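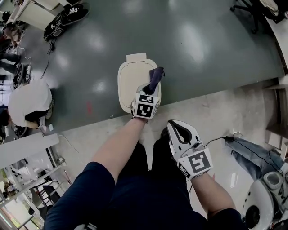 Milero is a software toolkit for recording and cleaning manipulation demonstrations made with hand-held grippers, and for preparing them as training data for robot control policies. It was started by Esperanza Arrieta at Damton, a small automation company, and is now maintained together with users from several laboratories. The toolkit does not include a motion planner or a policy network. Its task ends when a recording is converted to a form that a training program can read.

Background

Before Milero, the engineers at Damton taught their robot arms by teleoperation, with one operator for each arm. The method gave exact joint positions, but it was slow, and cloth and other soft objects were especially difficult to teach. Arrieta proposed to record the work of a person directly, with a gripper in each hand, and to compute the gripper motion from video afterward. The first version was a group of scripts with no common file format. These scripts were later rewritten as one program, and the name Milero was given to it in May of the same year.

Pose estimation

The position and orientation of each gripper are estimated from square fiducial markers. The markers are placed on the faces of a cube, so that at least one face can usually be found when the wrist turns. For every video image, the detector searches for marker corners, reads the marker identity and solves for the pose of the cube with respect to the camera. When more than one face is found, the corners of all faces are solved together, which reduces the sudden change of angle that a single flat marker can give.

The camera moves with the head of the operator, and for this reason the gripper poses must be transferred to a fixed coordinate system. Milero does this with a separate module called Sikdale, which follows natural features of the room and combines them with inertial measurements. Glossy floors are a known problem for Sikdale. Reflections of lamps move when the head moves, and the module can take them for fixed points. A filter introduced in version 3 removes features that do not agree with the estimated floor plane.

Time alignment

The jaw opening is recorded by a different clock than the video. Milero finds the delay between the two by comparing the jaw signal with the distance between the fingers in the image, during a short opening and closing movement at the beginning of each session. After this step all signals are resampled to a common rate. The remaining error must be under 8 milliseconds, or the session is marked for review.

Segmentation and review

A long recording is divided into episodes. The program proposes a border where both grippers are open and almost without motion, and a reviewer accepts or moves it. In tasks with two hands, one gripper often waits while the other holds the object, so a waiting gripper alone is not enough to propose a border. Short losses of the marker are filled by interpolation. Longer losses are kept as gaps, and the user decides if the episode is used.

The review tool, Enriquez, displays the video beside the computed path of both grippers. It was written as a separate application and can open files from other recorders. Its keyboard shortcuts are different from those in the rest of the toolkit, a subject of many requests from users.

Output and use

Episodes are stored as compressed image sequences with a table of poses and jaw openings. Actions can be exported as absolute poses or as changes relative to the current gripper pose. The second form is the default. The sample collection delivered with the toolkit contains 4000 episodes of household tasks, and a smaller set of 50 episodes is supplied for testing an installation.

Limitations

Milero does not measure contact force. A policy trained only on its output may press too hard on thin material, and users generally add a force limit in the robot controller. The workspace of a human arm is also larger than that of many robot arms. An optional check compares each path with the joint limits of a selected robot and rejects episodes that the robot is not able to follow.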